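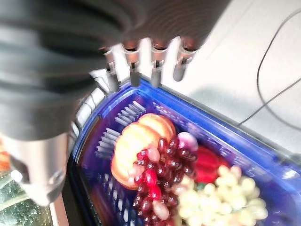 Session 4: Baskets, Crates and the Greengrocer's Eye
Retail Display, short course. Notes by Akosua Zakaria

Please read before the practical at 2 pm. Last term two people hadn't, and we all remember the leeks.

The basket
Our produce is artificial, so it will forgive you. Customers won't. Anything with a hard skin (pumpkins, chiefly) goes in before anything that hangs in a bunch. Grapes laid on top of a pumpkin look generous. A pumpkin laid on top of grapes looks like an accident, and on a shop floor it is one.

The crates
Pale slatted wood says "farm" to people who have never been to one. Use this shamelessly.
Big and dull at the top, to be seen from the door.
Grapes near the front lip, red and green within sight of each other.
A few leaves tucked in at the front. A few.
Lettuce low down, where it can be heaped.

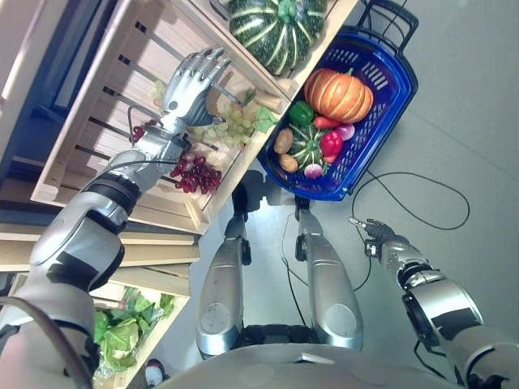

Fig. 2. Crate shelf with striped pumpkin, grapes and lettuce; blue basket on the floor.

For the write-up
Plan a display for Akolgo, our imaginary corner shop, in 200 words. I stop reading at 300. Sketches welcome, clip art returned unmarked.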